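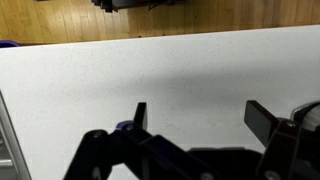
Celtidlow Kitchen Robotics Group: Workshop Tips

Teaching Counter Tasks by Hand and by Remote

These notes cover demonstrations recorded at a kitchen counter, either by guiding the arm by hand or by driving it from the remote station. They assume the arm is calibrated and the operator has passed the basic safety check. Settings refer to the Monen controller; the names differ slightly on older units.

Before the first take

Wipe the counter and let it dry. Smudges on a pale surface show up in the wrist view and change from one session to the next.

Check the wrist view with the gripper fully open. Both fingertips should be in view, with clear counter between them. If one fingertip is hidden by its own linkage, reseat the camera mount before recording anything.

Look for the arm's own shadow. Under ceiling light it usually falls across the working area, and it moves with the arm. Leave it in. Adding a lamp for half the takes and removing it for the rest does more harm than the shadow.

Decide where the task starts and ends and write both down. "Put the bar in the cabinet" is too loose. "Bar flat on the counter at start; bar on the shelf, fingers open, arm clear of the cabinet at end" can be checked.

Guiding by hand

Hold the arm behind the wrist. A hand on the fingers pushes them out of line and also ends up in the recording.

Set gravity compensation before gripping anything. If the arm sinks when released, the payload value is wrong.

Move at the speed you want back. With the Jia playback tool, a slow demonstration can be sped up, but contact with the counter does not scale well. We keep playback at 70 percent for first trials and raise it only after a clean run.

Pause for a count of one before closing the fingers and again after. The pauses make the grasp easy to find when trimming.

Driving by remote

Match the operator's wrist angle to the arm before engaging the clutch. A mismatch gives a jump on the first motion.

Approach flat items from above with the fingers across the narrow side. A wrapped item lying at an angle should be met at that angle. Do not square it up first unless squaring up is part of the task.

Use the wrist view for the last stretch and the room view for everything else. Depth to the counter is hard to judge from the wrist alone, so set a floor limit in the controller and leave it on.

When the left and right views disagree about a cabinet edge, stop and back out.

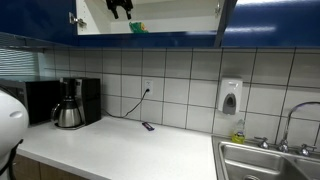
Sink end of the counter, center cabinet open.

Working near cabinets and sinks

Raise the arm before moving sideways. The bottom rail of an upper cabinet is the most common thing to hit, followed by the faucet.

Record an open cabinet and a closed cabinet as two separate tasks. Door opening needs its own demonstrations and fails for its own reasons.

Glossy doors and steel basins throw reflections. Take some demonstrations with the under-cabinet light on and some with it off, and log which is which.

Appliance cords count as obstacles. Keep the arm's path in front of them, and mark the strip along the backsplash as a no-go zone if your controller allows it.

How many takes

For a single pick from a fixed start, 34 good takes have been enough in our kitchen. For varied starts, plan on 100. The Urkidlow set, which covers every counter task we run, holds roughly 2,000.

Throw out any take with a regrasp, unless recovery is what you are teaching. Keep those in a separate folder. Label takes the same afternoon, while the operator still remembers which ones felt wrong.

Shutting down

Open the fingers, park the arm away from the sink, release the clutch, then cut motor power. Copy the log before closing the controller window, as the buffer is cleared on exit.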